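Talking with Nazar Kovalchuk about Brekance, the practice room that comes in a download

I reached Nazar Kovalchuk at his kitchen table in November, with a pot of tea on his side of the call and a dog somewhere under it. He runs Brillunard, a small company that sells simulated rooms to people who are teaching robot arms to handle furniture, and he had cleared the whole afternoon, bless him, so we took our time. 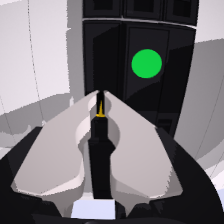
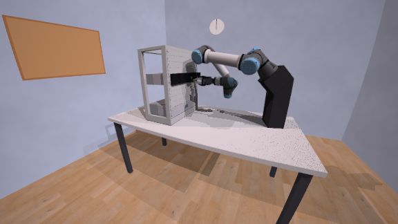
Rendered views from Brekance, with the gripper at work by the cabinet.

Brekance is the package most of his customers start with. You get a room, a table, an arm and a library of cabinets, and you can move them about until you have something close to the job you care about. "People write to me and say they want a kitchen," he told me. "I say fine, but begin with one cabinet. Spend a week with it. You will learn so much from one cabinet!"

He came to this from the repair side. For 13 years he serviced packing machines, mostly on night calls, and he still talks about joints and bearings with real fondness. The first version of Brekance was a favor for his friend Ismail, who was teaching an evening class and had one arm to share among the whole group. "They were standing in line like at the bakery," Nazar said. "So I made them a room each."

I asked what it costs, and he laughed and said I was the first interviewer to ask before the tea was gone. A single seat is $700, with updates for 90 days, and after that you can renew or simply keep what you have. Schools pay less if they write and ask. I told him 90 days seemed short to me, and he took it well. "Maybe it is. Ismail says the same thing, every time he comes to dinner."

My other grumble was the manual, which assumes you already know your way around a joint limit. He is rewriting it this winter with help from Gekby, the shop that handles his support mail and so hears all the questions first. The chapter on contact settings alone has been through several drafts (he read me a paragraph, and I did follow it, mostly).

What he most wants to add next is sticky drawers, the swollen kind you find in an old summer house. "My mother has one you must lift and pull and also ask politely," he said. "I would like to put that one in."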